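Levham cell — progress note for Stumison
8 May 2020

Behind plan, sorry. Right arm dropped out twice during the packet sorting runs, both times part way through a reach. No one hurt, nothing broken. Log shows 107 attempts before the first stop. Sivaprasad thinks its a cable working loose at the joint — not proven yet. 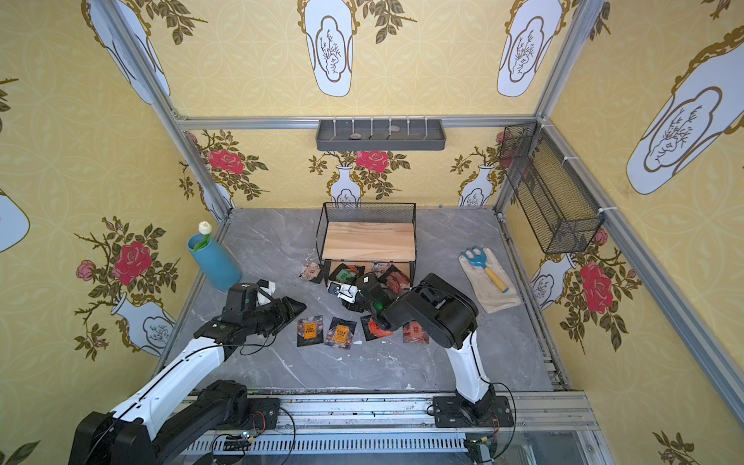

Speed now capped at 80 per cent till we know more. Left arm fine so far. Ramiro has asked Rao for a spare cable, 9 days they say. Will carry on with left arm only and send teh fault log when its tidied up.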